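Petek Shorts Box – horror short films on disc

71 short horror films, restored and packed into one set. Vampires, haunted motels, a very angry scarecrow. Longest runs 50 minutes, most are over before the popcorn is. New subtitles on all of them. Region free.

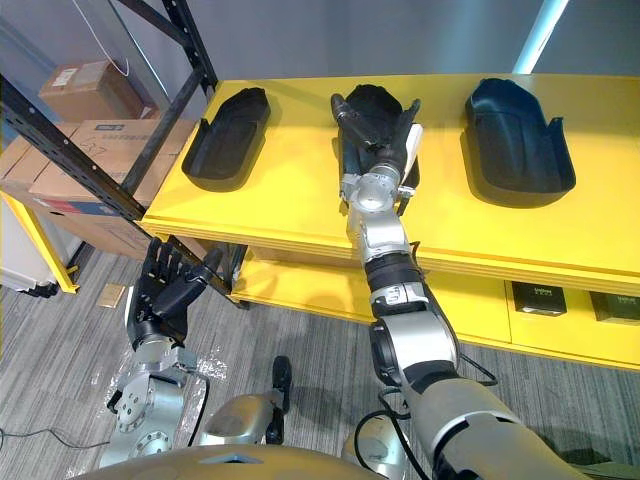 Zlatko Nikolovski: Bought it for the scarecrow one, stayed for disc two. Sound is a bit low on the older titles, turn it up.

Limited to 2,000 sets. First 200 orders get the booklet signed by director Tae-yang Kang – no extra charge, just order while the button still says "signed". Pre-orders from August have all shiped.

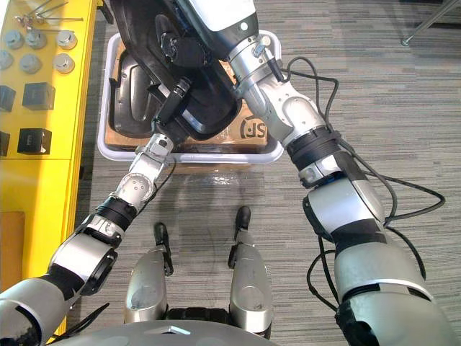
Whats in the set

Four discs, booklet, fold-out poster. Commentary on the Ekus trilogy by Nigel Whiteley. Deleted endings for two films. No digital code, sorry.

Not rated. Gory in places – not for the kids.
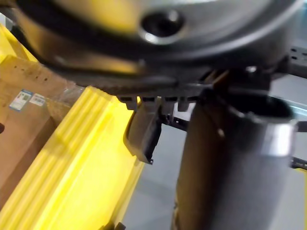

Petek Shorts Box, page updated 2023-10-16

Returns OK if the shrink wrap is still on.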